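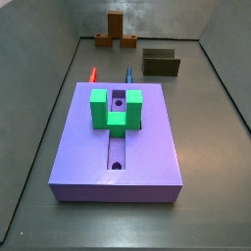 Search this site Enter keyword Go

The Purple Base and the Green Fork – Gallery

April
By the Ondemcombe Model Bench

Welcome to the gallery of our small workshop in Ondemcombe. We make fitting blocks for people who like to learn how parts go together, and for schools that want something strong for the table. The page shows the set which we call Cavley. It has only two parts, a base and a fork, but we worked on it longer than on any other.

Cavley, base and fork. The fork is the green part with two uprights, and its short stem goes down into the narrow channel of the purple base. The wide pocket at the rear gives place for the crossbar. The two round holes are in the floor of the slot, one near the back and one at the front end of the channel.

A few notes for visitors who write to us about this set:

The drawing was made by our friends at Romaniuk, and we changed it 6 times before we were satisfied. The first versions had a slot that was too tight, and children became tired of it very quickly.

The colors are our choice. We tried gray for both parts, but then it was difficult to see where one part ends and the other begins. Purple and green are easy to tell apart, also for a person who sits on the other side of the table.

The corners of the base are left square. Some customers ask for round ones – we can do this, but please tell us before you order. It takes 15 more minutes for each base.

Cavley is the older sister of Pluvix, a set with five parts and a lid. The pictures of Pluvix will come to its own page when the new color is ready.

If you want to use our pictures in a school paper, you are welcome to do it. Please write the name of the set next to the picture.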